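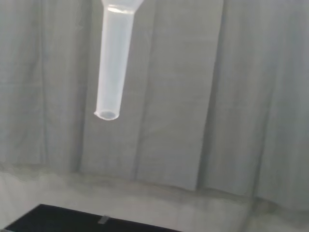

Photo: Trenbridge bench archive

Last updated: September, 16:40
Posted in September by the network bench

Resolver cache, second try. Brunengate want us to believe that turning on prefetch in Bramov fixes the slow first loads. I don't buy it yet. Their write-up shows one chart with no axis labels and says nothing about what was already in cache when they started.

Set up Preda as the test client on the old switch. Flushed the cache, replayed the 1272 lookups from the saved list, prefetch off. Median 139 ms on a cold cache. Same list straight after, all warm: 4 ms, as you'd expect from anything that keeps answers in memory.

Then prefetch on, flushed again. Cold median 139 ms. No change, and why would there be one? Prefetch only renews names it already holds. It can't help with a name it has never seen, and that was the complaint in the first place.

Where it might help is short TTLs. Let the list sit for 8 minutes and replayed it. Fewer misses with prefetch on, but upstream traffic went up too and I didn't log it properly, so no number for that. Don't quote me.

Also found the client had a second resolver in its config, left over from the mail tests. Some of the morning's runs may have gone there. Struck those out. The figures above are from after I removed it.

To do: log upstream queries per run. Repeat with the TTL floor off. Ask Brunengate for the raw query log before anyone at Trenbridge changes the production config.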